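Enlightenment, in Five Easy Payments

I have now been invited to find my purpose 106 times this year. I know because my inbox keeps score, and because every invitation says it is the last one.

The newest comes from a mentor named Julián Montes, who used to sell commercial flooring and now helps people hear their inner voice. His course runs for 5 weeks and costs $696. The inner voice, I gather, doesn't pick up before the deposit clears.

I don't mind people paying for guidance. My grandmother paid her priest in plum cake for decades and got good value. What bothers me is the countdown clock. If my soul has been waiting since the dawn of time, surely it can wait past midnight on the early bird rate.
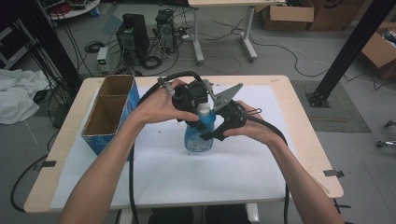 Both hands on the job, blue bottle in the middle.

My friend Nuria Woldemariam took one of these courses in October and came out cheerful, with a coloured binder. She says the breathing was good. She also says she could have breathed at home.

So by all means, go and get help with the big questions. Ask what it costs first, and ask a neighbour second. Mine charges nothing and has strong opinions about my hedge.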